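Spent most of an afternoon in May on the two-arm table at Kosteo, mainly going over cables. It had been dropping the right wrist module at random, and Makis Chrysikopoulos wanted it sorted before the next round of runs.

First I parked both arms low with the grippers facing each other over the bare table. I use that pose for checking the tool zero. Then I plugged the wrist modules back in, left one first.
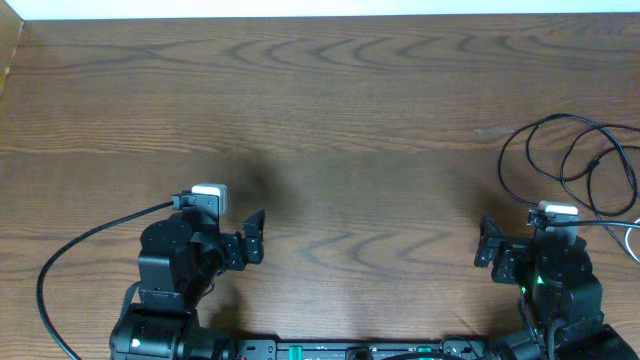
Both arms low, grippers facing. Slack cable behind the right arm.

The left side was fine. I ran it through 100 open and close cycles and got no errors. The right side dropped out 3 times in 56, always with the elbow up. That pointed at the cable — too much slack in one place and not enough at the wrist.

So I raised the right elbow and went over the wiring from the wrist back. Duyên Âu had left me a note about the routing she uses on the Sinville table, which has one tie at the forearm and a free loop after it. I copied that as well as I could.
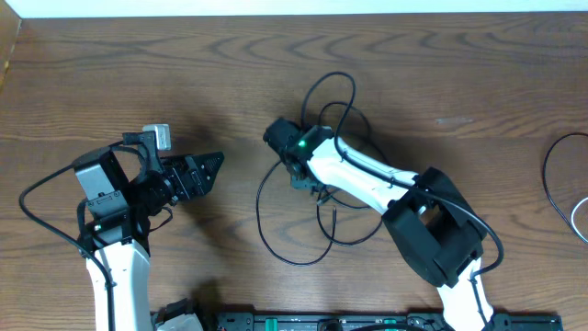

Right elbow raised, cables looped over the table. Small black plug on the wood below the wrist.

I replaced the wrist lead and put on four new ties. It took nearly an hour. The next 100 cycles on the right arm were clean. I'll check the ties again after Josiane Leclerc has had it for her runs. Still to do: label both ends of each lead.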